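Notebook, wood finishing bench – August

Carrying on from the last entry. Switched the small shelf parts from the solvent varnish to the Golob water-based topcoat, two coats, with the Zideo sanding sealer under it. The old can of sealer is the one with the dented lid. The new one is the same product but pours thinner, so I stirred both and strained both before use. Kept the sticks separate.

9:40. Test boards cut from the leftover cherry and one piece of beech. Sanded to 180 on everything except board D, which I took to 220 to see if the sealer still bites. Wiped with a damp rag, let the grain come up, knocked it back by hand. Beech raised a lot more than cherry. I should have done the damp wipe twice on beech and will next time.

Sealer on A, B, C and D with the foam brush. E left bare as the control. The foam brush sheds at the corners when it's new, so rinse it first. Picked two crumbs out of B with a pin and left a mark you can find if you tilt it.

Sealer weights, wet, from the kitchen scale: not worth recording, the scale drifts. The better one is still out for calibration at Gutumis. Went by brush count instead, same as in the spring.

Packing came up again while the sealer was drying. Finished parts have been going out in whatever carton fits and we keep getting rub marks on the flat faces. Corrugated is rougher than it looks, and a topcoat that feels dry at one day is still soft enough to take a print from it. I want a sheet of glassine between every face and the carton wall from now on, and no finished part boxed before day seven. The Famex order is the one that got marked last time. Order number ends in 588.
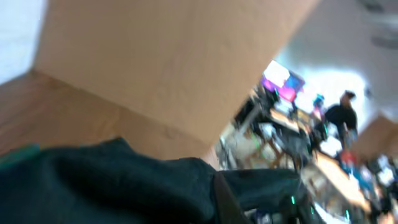
Cardboard box and wooden table.

11:15. Sealer dry to the touch on all four. D slightly glossier than A before any sanding, so the finer grit does close the surface a bit. Scuffed with the gray pad, with the grain, light pressure. Vacuumed, then tack cloth. The tack cloth we have is for solvent finishes and leaves something behind that the Golob doesn't like. Got three fisheyes on C. Wiped C off while it was wet, cleaned it with alcohol, recoated. No fisheyes the second time. Use a plain microfiber, barely damp, for all water-based work. Writing that on the shelf as well.

First topcoat went on thin. It looks milky in the brush and clears in a few minutes. Don't go back over it after the edge sets – drag marks on A are from me doing exactly that.

1:30. Coat one dry. Sanded with used 320. Powdered well on A, B and D. C gummed up the paper, probably the alcohol wipe holding things back or the coat being younger than the others. Gave it another hour and it sanded fine.

Coat two on. Window shut for the first twenty minutes to keep the dust down, then open.

Stock: the case of 3,000 felt dots is down to the last bags. Reorder under part 542, the brown ones. The white ones show on cherry.

Rub test plan, once cured. Strip of corrugated under the brick, 50 strokes, then look at it in low light from the side. Same again with glassine in between. Do it on day one, day three and day seven so we have something to point to when a customer wants parts early. Also a water ring overnight and a coffee ring for one hour. Skip the vinegar this time.

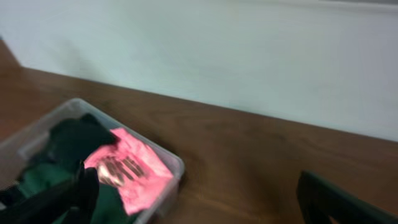
Read this over at the end of the day and I disagree about day seven. On the oak trays the Golob stopped taking prints by day four, with the heater on and the racks spaced out. If we hold everything a full week we run out of rack. Can you add a day four and a day five to the rub test before we make it a rule? – Zideo bench

Fair enough. Added day four and day five. That needs more strips than I have room for on board B, so the extra ones go on D, and D was sanded finer. I'll cut one more cherry board to 180 and run it a day behind the rest. Call it F.

Still to do: label the backs in pencil before the tape falls off, clean the strainer, find out if glassine comes in a width that covers the long shelf without a seam. Old sealer goes on the lower shelf, use it up first.

4:50. B still cool to the back of the hand. Left everything flat overnight.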